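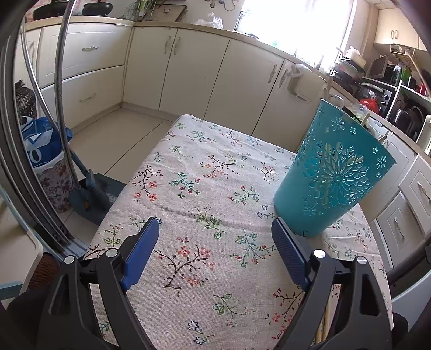 Buscar en el catálogo Introduzca referencia o nombre

Inicio Mesa Cocina Orden Textil Contacto

Cesto calado de sobremesa Plada

Fabricante: Sikus
Serie: Plada
Material: plástico
Color: verde azulado
Forma: troncocónica, boca más ancha que la base
Diámetro exterior de la boca: 11 cm
Diámetro de la base: 7 cm
Espesor de pared: 2 mm
Unidades por caja: 5

Descripción

Recipiente abierto de plástico para uso interior, destinado a reunir objetos ligeros y alargados sobre mesa o encimera: palillos, cubiertos, espátulas cortas, pinzas, lápices. La pared lleva un calado decorativo compuesto por un motivo radial grande y otros menores repartidos alrededor. El calado atraviesa todo el espesor de la pared y cumple también función de ventilación, de modo que el contenido no queda encerrado contra una superficie continua.

La conicidad permite encajar varias piezas vacías unas dentro de otras. El encaje es por simple apoyo y no tiene retención. Para separar las piezas se gira ligeramente la superior y se tira en vertical – no conviene hacer palanca con un cuchillo en el borde, que es el punto donde aparecen las marcas.

La serie se suministra en un solo color. Entre lotes de fabricación puede haber una diferencia leve de tono. Si se van a colocar varias unidades juntas en una misma mesa, se recomienda pedirlas en una sola caja.

Colocación

La base es plana y no lleva tacos. Apoya de forma estable sobre madera, piedra, cerámica y mantel de tela. En mesas vestidas hay que alisar el tejido antes de colocar el cesto: un pliegue bajo la base inclina la pieza y, si el contenido sobresale bastante del borde, puede llegar a volcarla. Este comportamiento se aprecia más en manteles de lino con caída larga, donde un tirón en el borde desplaza todo lo que hay encima.

Los cubiertos pesados se reparten con el mango hacia abajo. Los palillos y varillas de madera de poca longitud pueden salir por las aberturas grandes del calado si el cesto se tumba, por lo que para ese uso se aconseja añadir el vaso interior (véase Accesorios).

Distancia mínima a fuegos, placas y salidas de horno: la suficiente para que la pared permanezca fría al tacto. El fabricante no da un valor en centímetros, ya que depende del aparato. Tampoco debe dejarse sobre la tapa de una arrocera o de un hervidor en marcha.

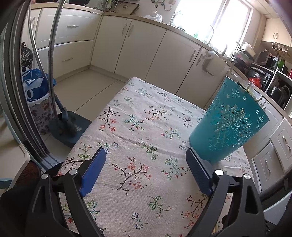
En cocinas con encimera ocupada por pequeños electrodomésticos, la mesa suele ser la ubicación más práctica, y el cesto se lleva al fregadero únicamente para el lavado. Si se usa como escurridor de cubiertos, debe ponerse debajo un plato o una bandeja: el agua sale por el calado y se extiende por la superficie de apoyo. Sobre mantel no se recomienda este uso.

Combinación con textiles de mesa

El tono verde azulado se ha elegido para fondos claros, lisos o con estampado menudo. En los manteles de fondo crema o beige con ramas, hojas verdes y flores pequeñas en coral y azul, la pieza repite el azul del dibujo en una superficie mayor. Los textiles de la línea Zudia, del mismo distribuidor, se venden por separado y tienen ficha propia.

El plástico está coloreado en masa y en las pruebas de contacto con tejido húmedo no se ha observado cesión de color. Con manteles recién teñidos el riesgo es el contrario: el tinte del tejido puede manchar la base. La mancha se retira con agua y jabón si se trata en el momento.

Limpieza

Lavado a mano con agua templada y detergente neutro. Cepillo de cerda blanda para los bordes interiores del calado, donde se deposita la grasa en suspensión de la cocina. Aclarar desde dentro hacia fuera y secar boca abajo.

No usar estropajo metálico, polvos abrasivos ni disolventes. El lavavajillas no está contemplado en la garantía. Hay clientes que lo utilizan en la bandeja superior con programa corto; en las piezas devueltas tras ese uso se ha visto deformación del borde, con pérdida del encaje entre unidades.

Para quitar olor a especias: remojo en agua con bicarbonato durante una noche y aclarado abundante.

Uso alimentario

Puede contener piezas envasadas, fruta pequeña sin pelar y utensilios. No debe utilizarse con alimentos calientes ni con líquidos. No es apto para microondas.

Accesorios

– Vaso interior liso Nông, translúcido, para objetos cortos. Entra sin holgura lateral apreciable y sobresale ligeramente de la boca.
– Disco base de fieltro, para mesas lacadas o de vidrio. Se adhiere a la base limpia y seca. Debe retirarse antes de sumergir el cesto.
– Juego de etiquetas colgantes, para identificar el contenido cuando se usan varias unidades.

Los accesorios no se incluyen en la caja. El vaso Nông es compatible con esta pieza desde la segunda versión del molde; en unidades anteriores queda alto y baila. La versión va grabada en la cara inferior de la base.

Control y tolerancias

Las cotas se toman a temperatura ambiente, con la pieza vacía y en reposo. Se admiten rebabas finas en el interior de los recortes menores, sin arista cortante. Si alguna molesta, se elimina pasando una lima de uñas. Una abertura cegada por completo se considera defecto y da derecho a cambio. La línea de cierre del molde es visible a contraluz en dos puntos opuestos de la pared y no afecta a la resistencia.

Diseño del calado: Kamol Thongsuk. Revisión técnica de la ficha: Chalerm Bunnag.

Pedidos y devoluciones

Venta por unidades o por caja completa de 5. Los pedidos de caja salen del almacén en 2 días laborables; los de unidad suelta, en 7. Las cajas se apilan en horizontal, con la flecha impresa hacia arriba, y no deben llevar carga encima durante el transporte.

Para devolver una pieza defectuosa basta con enviar una fotografía de la base, donde se lea la versión, y otra del defecto. No se aceptan devoluciones por diferencia de tono entre lotes distintos. Los gastos de recogida corren a cargo de Sikus cuando el defecto es de molde.

Última actualización: 6 mar 2023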